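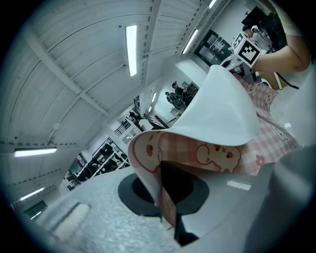
Yaryna Pavliuk asked, after reading our page on floor cleaners, why a machine that can find its own way round a flat still can't lay a cloth on a table. She has wiped, cleared and covered the same kitchen table every day for years and does not think it is a hard job. Her message ended with a request to let her know when she can stop.

Chores gallery: covering the table
Plondberg Home and Shop Technology Pages
Last updated 06/04/2022

The gallery looks at ordinary jobs and whether a machine can do them yet. Earlier pages dealt with floors, lawns and dishwashers. The subject now is thin, floppy things: tablecloths, covers, bin bags, sheets, wrapping. The short reply to Yaryna is no, she can't stop.

First picture
A patterned covering with its white back rolled over and a gripper on the lower end. Pink check on one side and plain white on the other at least makes it easy for a person to tell which way up it is.

Rigid things are the easy end of the work. A mug has one shape. If you pick it up by the handle, the rest of the mug comes with it, and it will be the same mug when you put it down. A cover changes shape as soon as one end of it moves. Lift a corner and the middle sags, or it folds under, or the far side slides off the table. A person sees this starting and shifts a hand. Most machines on sale don't look again once they have taken hold.

Marta Bondarchuk ran a small trial for us at the Hukora laundry last July. The job was to take a flat cloth from a pile and spread it on a bench with the right side up. The machine had 300 tries. It got 23 of them fully right, with no fold bigger than a hand and no corner hanging short. In another 65 the cloth was on the bench and would have done with a tug from someone passing. The rest had to be started again.

Marta's notes from the trial are short. Picking up one cloth at a time was poor. Two came up together often, and the machine carried on as if it had one. Spreading was better than she expected once the two corners were held. Smoothing was never really tried, as the arm had nothing flat to smooth with and the staff at Hukora used the side of a hand.

Two-handed work is where most of the interest is now. Very little in a home can be covered, folded or bagged with one hand, as anyone with an arm in a sling will tell you. You need one hand to hold and one to pull, or both to lift together at the same speed. 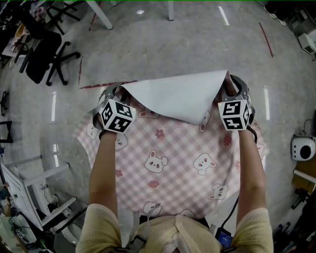
Photo: Severyn Dmytriv / Golent

Second picture
Both far corners held, one in each gripper, and the sheet coming up and over from the far edge of a round table. A person is doing the work here, with a hand-held gripper on each side. The check cloth has rabbit faces, flowers and strawberries on it.

Try it yourself with a pair of kitchen tongs in each hand. I did, with a plastic cover on our own table. You lose the feel of the material straight away. With fingers you can rub two layers and know there are two. With tongs you have to look, and the tongs are often in the way of what you want to look at. It took me several goes to get hold of an edge that was lying flat, and I had the advantage of knowing what a table is for.

That first pinch is still the weak point in every machine we have been shown. Suction helps with film and smooth paper, and does very little with woven cloth. Needles work on cloth and leave marks. Soft finger pads wear out - the pair at Hukora were changed twice during the trial.

On the shop floor

Shops are ahead of homes on this, mainly because they can change the job to suit the machine. Romaniuk, the bakery supplier, lines trays with paper by machine at its packing hall. The paper is always the same size, comes off a roll and arrives at the same height. Stefaniia Chornovol, the shift lead, gave us the figure of 304 trays on the morning we visited, with two stops for a crumpled sheet. She would not put the same machine on display tables, where each one is a different shape and has things standing on it.

A house has the same trouble as the display tables, only more of it. The cloth is creased from the drawer. There is a fruit bowl in the middle and a chair pushed in too far.

Where it stands

Lining a tray with paper from a roll: yes, in a shop that has been set up for it.
Spreading a single cloth on a clear bench: sometimes, with a person near.
Taking one cloth from a pile: poor.
Peeling a cover off a round table: people do it with grippers in their hands. We have not yet tested a machine doing it alone.
Clearing, wiping and covering a kitchen table from start to finish: no.

Kumiko Mizuno is putting together the next page, on bin bags, and would like to hear from shops that use any kind of bag-opening machine. Please say which bags you use and how thick they are. Prices are useful too, if you are allowed to give them.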